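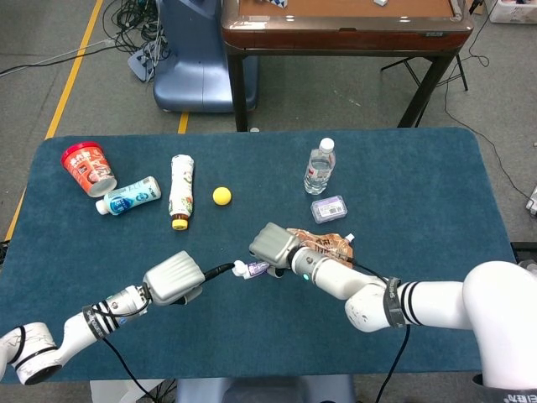

Inna Didenko asked, in her comments on the January report, whether arm assignment could be treated as solved once the two arms stopped colliding, and whether the remaining budget under work package three might then be moved to grasp force. The answer is no for the first part and partly for the second. The reasons are set out under Results and under Changes to the plan.

Dromamberg: progress report to Jillitz
Work package 3, two-arm clearing of mixed household items
Reporting period ending April 2018
Prepared by Reda Younis, with Stepan Hladun and Yevdokiia Kushnir

Scope of the period

The work package concerns one decision: given a table with several items on it, which arm should take the next item, and when should the other arm wait. Grasping itself is handled by the controller delivered under work package two and was frozen for the whole period. No changes were made to the gripper fingers or to the felt.

Three tasks were planned. The first was to collect demonstrations on the two-arm cell at Herkov. The second was to train and compare two versions of the assignment policy. The third was to repeat the comparison at the Tkachuk site with a second cell. The first two are complete. The third has started and is behind schedule.

Data collected

The demonstration set now holds 2,375 episodes. An episode begins with the items placed and both arms at rest, and ends when the operator declares the table clear or gives up. Episodes in which the operator gave up are kept and marked as such. In the previous period they were deleted, which removed most of the examples of arms blocking one another, and this is the main reason the January model behaved badly near the middle of the table.

The item set has 16 entries. They were chosen for shape and stiffness, and the contents of the packaging played no part. It includes tubes, soft pouches, paper cups, plastic bottles both clear and opaque, small boxes and a ball. Layouts are drawn at random from a list of positions and poses. Bottles may stand or lie, and may stand on their caps. Cups may lie on their sides with the mouth in any direction. At least one item is always placed in the shared zone between the two grippers, as the assignment problem hardly arises elsewhere.

Operators were told to work at their own speed. They were not told which arm to use. Stepan Hladun checked the joint recordings against the camera timestamps each evening and rejected sessions where the two had drifted apart. The rejected sessions are not part of the total given above.

Method

Two policies were trained on the same episodes with the same network and the same stopping rule. They differ only in how the arm label is assigned.

Policy A uses the label at first motion. If the left arm moves first towards an item, the item is labelled left, whatever happens afterwards. This is the method described in the original proposal.

Policy B uses the label at completion. The item is labelled with the arm that finally carried it off the table, and the label is written back to the moment when both arms were last free. Any reach that was started and abandoned in between is treated as waiting. We have called this back-labelling in the code and in the rest of this report.

The idea came from reading the failed episodes. Operators often start with one arm, find that a neighbouring item is in the way of the wrist, and change over. Under Policy A the abandoned reach is taught as correct. A flat tube in the shared zone with a soft pouch close behind it is the typical case: either gripper can reach the tube, but the arm coming from the pouch side tends to settle its wrist on the pouch while it does so. The January model picked that arm as often as the other one.

Back-labelling needs no extra work from the operators. It does need a reliable signal for the moment an item leaves the table, which we take from gripper opening and wrist height together. Gripper opening alone was not good enough for the pouches, which compress until the fingers are almost closed.

Results at Herkov

Each policy was run for 1,000 trials on layouts not used in training. The order of the two policies was randomised in blocks, so that wear on the felt and changes in daylight fell on both. Neither the person resetting the table nor the person scoring the trial was told which policy was running.

Policy B cleared the table without operator help more often than Policy A. The gain is concentrated in layouts with two or more items in the shared zone. Where the shared zone held a single item the two policies could not be told apart. The full tables, with intervals, are in the annex sent separately to Inna Didenko, and we ask that they are read before any single figure is quoted from them.

Contact between the arms fell to 11 trials under Policy B. In all of these both arms had already released their items and were returning to rest. This is a fault in the return path and has nothing to do with assignment. A fix is written but has not been merged, as it would have changed the cell in the middle of the comparison.

Policy B is slower. It waits more, and some of the waiting is unnecessary. With the ball in particular, the policy will hold one arm back while the other makes an approach that could safely be shared. We think this is a side effect of counting abandoned reaches as waiting. An operator who abandons a reach after half a second and one who abandons it after four seconds are at present given the same treatment.

Two kinds of failure were not reduced by either policy. Clear bottles are still missed when they stand at the back of the table. Soft items that end up under a wrist are still dragged. The second was expected to improve under Policy B and did so only when the drag began before the grasp. If the wrist comes down on the pouch during the grasp itself, the assignment policy has finished its work and has no means of correcting it.

This bears directly on the question raised by Inna Didenko. Lack of collision between the arms is too weak a test. An arm can be the wrong choice without ever touching the other one, through what it does to the items beside its target. We propose to report disturbed neighbours as a separate measure from now on. Yevdokiia Kushnir has scored a first batch by hand and is writing down the rules she used, so that a second scorer can be compared with her.

Work at Tkachuk

The second cell has the same arms and a different table height. Calibration took longer than planned because the mounting plates had to be re-drilled. Nazar Sydorenko has run both policies there without retraining, for the purpose of checking the software only, and no results are claimed. The wrist height threshold used for back-labelling will have to be set again at this site. If it has to be set by hand for every cell, this is a weakness of the method and we will report it as one.

Changes to the plan

We ask for the following, none of which alters the total.

The comparison at Tkachuk to be moved into the next period, using the same protocol and the same item list.

Part of the staff time held for further demonstrations at Herkov to be moved to scoring disturbed neighbours. More episodes of the present kind are unlikely to change the outcome — the learning curve for Policy B was flat over the last quarter of the data.

The equipment money Inna Didenko mentioned to be released for wrist force sensing on one arm only. A pressed pouch should show in the force signal before it shows in the camera. If it does not, the second sensor will not be bought.

Risks

The scoring rules may not agree between scorers. In that case the disturbed-neighbour measure will be limited to items that have moved by more than their own width, which is crude but can be read from the camera.

The item set is small, and several items are close in shape. A request to replace part of it was considered and put off until after the Tkachuk comparison, so that the two sites remain comparable.

Herkov will lose the use of the cell for a short time during the floor repairs. Dates are not confirmed. Stepan Hladun will inform Jillitz when they are.

Next steps

Merge the return path fix and repeat the contact measurement under Policy B alone. Weight abandoned reaches by their duration and retrain. Complete threshold setting at Tkachuk. Circulate the scoring rules to Jillitz for comment before the second scorer begins.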